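Week notes, robot cell upkeep. Beltden Technical College, Nechyporuk building, ground floor lab. Typed up 18th January by Brenda Bramwell from the board, so excuse the state of it. Bring this to the practical. Bring a pencil as well, the pens keep walking.

# Itis cell: setting up and looking after the arm, fingers and wrist camera

What we cover: power up, home, fingers on, wrist camera, table layout, first slow run, then the routine checks and the faults list. Not covered: writing the pick programs. Those are in May with the other group.

We have 2 cells. Everything below is for the Itis one. The Revar cell has a different controller and a different stop circuit, do NOT use these notes on it.

## Before power

- Log book open, read the last entry. All of it.
- Key in your pocket, not in the panel.
- Look along the arm cable from base to wrist. Clips closed, no loop hanging low.
- Hands round the mounting plate, feel for anything loose. Four corners.
- Air off. (We don't use air on this one any more but the tap is still there and it still gets opened.)
- Guard door: open, close, listen for the click.

Power on at the wall, then the controller, then wait for the green. Takes a while. Don't press anything while it's amber, people do and then it needs the whole lot again from the start.

## Homing

Slow speed only. One person on the pendant, one on the stop, both looking at the arm. The screen can wait.

1. Set override to lowest.
2. Jog the wrist clear of the table, well up.
3. Home each joint in the order on the card. Base last.
4. Check the marks line up on each joint. If a mark is out, stop and write it down, don't home again on top of it.

Last year's groups homed twice to "make it go away". It went away for them and came back for the next lot.

## Fingers

Black pair. Left and right are not swappable even though they look it. L and R are scratched on the inside of the mounting tabs, have a torch ready.

- Tabs wiped, no fluff.
- Screws in by hand first, all of them, then the key. Cross pattern.
- Close the fingers slowly with nothing between. Tips should meet along their length. If only the points touch, one tab is not seated.
- Open fully. Check both have gone the same distance from centre. Gauge block is the 3 mm one in the drawer.
- Rub a fingertip along the gripping surface. Shiny patches = worn. Note which side.

Finger wear: change at 3,556 cycles or when the surface is shiny, whichever comes first. Yes it's a daft number. It's where the old pair slipped, and it went on the card and stayed there. Counter is on the second page of the gripper screen and you have to reset it by hand after a change. Write the old count in the book BEFORE you reset.

## Wrist camera

Small camera, sits at the wrist, looks out past the fingers. We set it so both fingers come in at the bottom corners and the work sits ahead of the gap. If you only see one finger the bracket has turned.

- Lens cloth only. Not your sleeve, not the blue roll.
- Cable goes round the outside of the wrist, never between the finger tabs.
- Rotate the last joint slowly both ways with the picture up. Watch the cable, not the picture.
- Lock the bracket screw, then check the view again. It moves when you lock it. Every time.
- Light: overheads on, blind down. Shadows change where you think the edge of a thing is.

About specks. If you see a small dark dot in the view, find out if it's on the table or on the lens. Move the wrist a bit. If the dot stays put in the picture it's the lens, if it slides along with everything else it's on the table. Sounds obvious, cost us a whole afternoon once.

## Table layout

Kitchen set: board to the left, knife stand next to it, space kept clear to the right for the arm to come down into. Stand base flat on the table, square edge to the front. Knife in blade down, handle towards the arm.

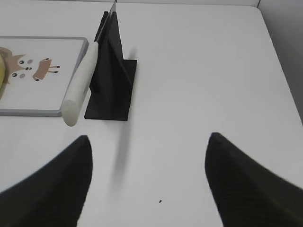
**SETUP CHECK: stand and board**

Points to go through with the knife in the stand, before any motion:

Handle is lying down along the left of the stand with its end by the corner of the board. So the gap you care about is the one between board and stand, it's narrow. A left finger coming in low can catch the board rim. Come in from above, go down late.

The open table between the fingers tells you nothing about height. You've got a white table and soft shadows, very little to judge by. Use the taught height on the card, then creep.

Fingers look big down in the corners becuase they're close to the lens. Don't judge the opening off the picture. Measure it.

Stand is dark, fingers are dark. When they overlap on screen you lose the edge of both. Students drive on at this point. Stop, back off, look with your own eyes through the guard.

The blade stays covered by the stand for the most part but the spine shows at the top, and it's a real knife. Nobody reaches in with the drives on. Key out, in pocket, then reach.

Tick on the sheet:

- [ ] board pushed up to its tape mark
- [ ] stand flat, doesn't rock
- [ ] knife fully down
- [ ] right side of table clear
- [ ] both fingers in view
- [ ] stop tested by the person standing at it

## First slow run

Lowest override. Arm to the hover point above the handle, then pause. Both people agree out loud. Then down by jog, small steps.

What you want: handle running up between the fingers with a gap each side, before closing. Doesn't have to be dead centre but you need to know which side is the close one. The close side touches first and pushes, and with something tall like the stand that push is enough to drag it across the table. Then your taught position is rubbish and you start again.

If it's off to one side:

- small error: shift the wrist sideways, small jog, look again
- big error: up to hover, check tape marks on the table before you touch any taught point
- leaning: turn the last joint, not the base

Do NOT fix it by re-teaching with the stand in the wrong place. Put the stand right first. Half the faults in the log are this.

Same idea for any long round part, the exercise sheet has a few. 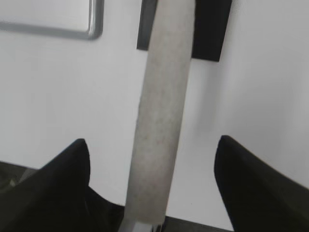 *Fig. 2. Wrist view, pale grey cylinder between the open fingers. Left tip nearer to it than the right.*

Exercise from the figure, do it in pairs, on paper:

Which finger would touch first if you closed now? Which way would you jog? The cylinder tilts a little too, top end towards the right. Would you correct the tilt first or the sideways error first, and why. Then think what happens to your sideways correction once you've turned the wrist. (Write your order down, we'll argue about it in the session.)

Also: the darker object behind the top end. How near is it really? You can't get it from one view. Say what second view you'd ask for and where you'd stand the wrist to get it.

## Closing force

Start low. Up a step at a time until the part doesn't turn when you nudge it with the wooden rod. Rod, not finger. Then one step more and stop there. Write the setting in the book next to the part name.

Too much force bends the tabs over time and then you're back at the tips not meeting. Too little and the handle rolls as it lifts.

Lift straight up, short distance, hold. Watch for creep. Lower again, open, up to hover. Repeat until you're both bored of it, and only then raise the override.

## Routine checks

Every session: tips, screws, cable, lens, stop.

Every 300 running hours: tabs off and cleaned, bracket screw replaced, joint marks checked against the card, wrist seal looked at for grease. Hours are on the first page of the controller, top right.

End of term: full backup of the controller to the stick in the tin. Label the stick. There's a tin full of sticks with no lables and I'm not going through them again.

## Faults list (short version)

| What you get | Look at first |
|---|---|
| Picture freezes when wrist turns | camera plug at the wrist |
| One finger slow | fluff in the slide |
| Tips don't meet | tab not seated |
| Picks drift to one side over a session | stand or board moved, check tape |
| Amber stays on | guard door switch |
| Count reads zero but fingers are old | someone reset without writing it down |

Camera plug: push home, quarter turn, tug. If it comes off with the tug it wasn't on. Spare cable is in the left drawer of the Nechyporuk bench, tell me if you take it so I can order another.

If the fault's not on the list: stop, key out, write what you saw and what you'd just pressed, come and find me or leave it off. Don't swap parts over from the Revar cell to test. Screws are a different thread and we've already stripped one tab that way.

## For next time

Finish the exercise. Read the joint card. One of each pair should be able to home the arm without the notes, the other swaps in the week after. Sign-up sheet's on the lab door, put both names.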